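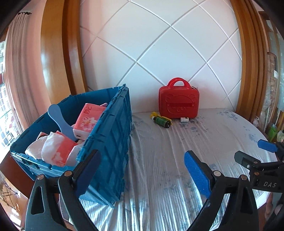
Travel prep: blue crate or the little red case?

Search the boards
Go

1,476 views · 26 replies · showing the most recent page

moth_and_kettle
Right, it's all coming together! We go on Thursday and I've started the bathroom crate. Soft packs stood on end, flat stuff leaned against the side, and I'm so pleased with how much goes in when you stop laying everything down. The red mini suitcase is at the back of the table waiting its turn. I love that case to bits (look at that handle!) but I can't decide what it's for. Does the bathroom stuff stay in the crate for the car, or do I decant the lot into the red one and use the crate for shoes?

PeglegPete91
Crate. Always crate. Hard-shell minis look lovely and hold two flannels and a hairbrush. You lose so much to the rounded corners.

tansy_b
Oh I disagree completely! I've had a Clurnex mini for years and it's the best thing I own for toiletries. It wipes clean, it shuts properly, and if something leaks it leaks in there and nowhere else. A crate with an open top in a car boot is asking for trouble the first time you brake hard.

PeglegPete91
So put a towel over it.

tansy_b
A towel doesn't shut, Pete.

gorsefield
Is that one of the folding crates with the hinge along the rim? We've got three from Istum and they're brilliant, they go flat behind the wardrobe the rest of the year. One word of warning though - don't lift them by one side when they're full. Ours folded up on the stairs and I was finding cotton buds until May.

moth_and_kettle
Hahaha, noted! Two hands from now on. It's been a good crate so far, it did the whole of the Cloststead trip with tins in it.

Hallam_on_wheels
Standing the packs upright is the way to go. I do the same with wipes, nappies, pads, anything squashy. You can see what you've got without digging and when you take one out the others slump over and fill the hole. The only thing I'd change is the order. Anything you'll want on the first night goes nearest the front, and long flat things go in last or you'll be pulling the whole lot out to get at them.

moth_and_kettle
Ooh, the blue paddle-shaped thing went in early and I can already tell I'll be cursing it. Moving it tonight.

brindlecat
Can I put in a word for doing both? Crate for the spares and the bulky packs, red case for the things you use every day. Then the case goes into the bathroom at the other end and the crate just stays in the cupboard or even in the car. We did this for a fortnight in a place with one tiny shelf and a basin and it was so much calmer.

tansy_b
This is the answer. I'd still put the shampoo in the case.

PeglegPete91
I'll give you the shampoo.

gorsefield
Blimey, write that down somewhere.

oddsocks499
Different question, what's the white tablecloth? I want something wipeable for the table we pack on and everything I find is covered in lemons.

moth_and_kettle
Market stall, off the roll! It's still got all its creases and I can't say I've tried very hard with them. Kulkarni on the corner does plain ones as well if you ask, they keep them under the counter.

Hallam_on_wheels
Hairdryer on low and smooth it with your hand. Keep it moving.

brindlecat
Or leave it out in the sun for an afternoon with some books on the corners. I wouldn't go near it with a hairdryer myself, I've seen one go shiny.

Hallam_on_wheels
Mine's been fine for years, but fair enough, low means low.

moth_and_kettle
Going with brindlecat's plan for the packing. Spares in blue, daily bits in red, shampoo in red for tansy_b. Shoes can go in a carrier bag like they always do. Thank you all, I'm properly excited now!

gorsefield
Don't forget a plug adaptor. I always forget the plug adaptor.

91 likes · 12 shares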